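Section 6: The Breakfast Table Set-Up (Toast and Spread)
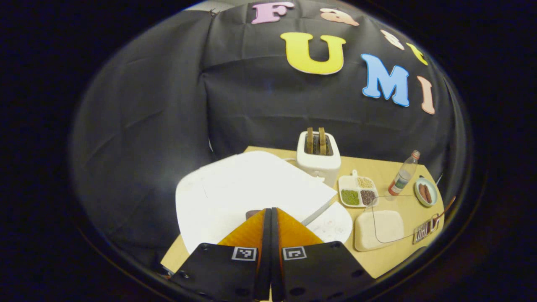
Fig. 6 – Table laid for the breakfast chores, toast up in the slots, plate and knife to the side.

If you've worked through the sorting exercises, welcome to the one everybody asks me about. Can the thing make breakfast yet? Short answer: bits of it. I've been running the Skestari arm on kitchen chores since November, and toast is where I've learned the most and swept up the most crumbs.

This section gets you from a bare table to a first run. I'm assuming you have the Flesier soft fingers fitted and the Thorlacius controller on version 2 or later. If you're still on the older one, go back and update it first, or step 7 won't show up in your menu.

What you need

A two-slot toaster, two slices of bread, a flat plate, a table knife, and a big sheet of white paper for the working side of the table. A black cloth behind everything is a real help (shiny appliances confuse the arm less against plain black, and you can pin whatever you like up near the top of it). I also keep a sectioned tray of dry grains and beans out, plus a small plate with a couple of sausages. You can skip those the first time round.

Setting up

1. Hang the cloth behind the table. Folds are fine, mine is full of them.

2. Put the toaster near the back, in the center. Run the cord off the back edge, well away from where the arm swings.

3. Lay the paper on the left half of the table and smooth it as best you can. A few wrinkles won't hurt.

4. Set the plate so it overlaps the lower right corner of the paper, and rest the knife diagonally across it. Flat on the table is no good – the fingers can't get under the handle.

5. Tray to the right of the toaster, sausages beyond it. Leave yourself a clear lane down the middle.

6. Check that both square markers on the finger plates are clean. Butter on a marker will ruin your afternoon.

7. On the controller choose Chores, then Table, then Learn Positions. Wait for the second beep.

CAUTION: Toast the bread yourself, then unplug the toaster and let it cool before the arm goes anywhere near it. The soft fingers are not made for heat, and neither the fingers nor the arm can tell a hot slot from a cold one.

First run

8. Set the speed to 33 percent. I know it's slow! Leave it there.

9. Start with one slice. The toast only sticks up partway out of my toaster, so I set the grip height low and the squeeze gentle. Too firm and you get crumbs.

10. Once the slice is on the plate, stop the program, look it over, and run the second one.

NOTE: Small dark bits of food show up nicely on the white paper, so it's a good spot for pinch-and-lift practice between toast runs.

So how good is it?

I logged 300 toast lifts up to 14th March. Getting a slice out and onto a plate is something I'd now let it do while I'm across the room. Spreading is another matter. It holds the knife all right, but it has no feel for how soft the butter is, and it'll happily plow straight through the bread. Scooping from the grain tray sits somewhere in between, lentils better than seeds.

If your slice keeps slipping, try the fixes in the grip table at the back of the Skiderport booklet before you change anything on the controller. For wiping down and washing up, go on to the next section.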